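I caught up with the owner of Harkbridge's smallest snack shop on a slow afternoon in April, and she put me to work before I'd even sat down. "Hold this tape," she said, and off we went!

She mails snacks to homesick students — 205 parcels last year, all packed by her. "It started with my niece," she told me. "She missed the sour plums so much she cried on the phone."

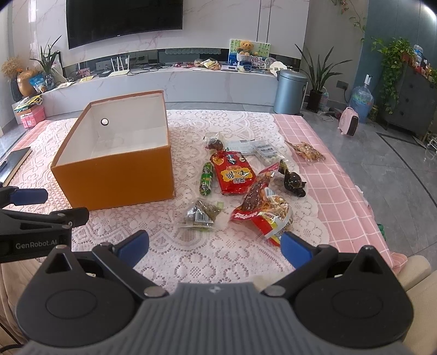
I asked what people get wrong when they send food. "They send fancy stuff," she said, laughing. "Kids want the junk they ate after school." Her other rule is nothing that melts (she learned that one the hard way, with 19 chocolate bars going to Istada).

Then she fed me for two hours and wouldn't let me pay.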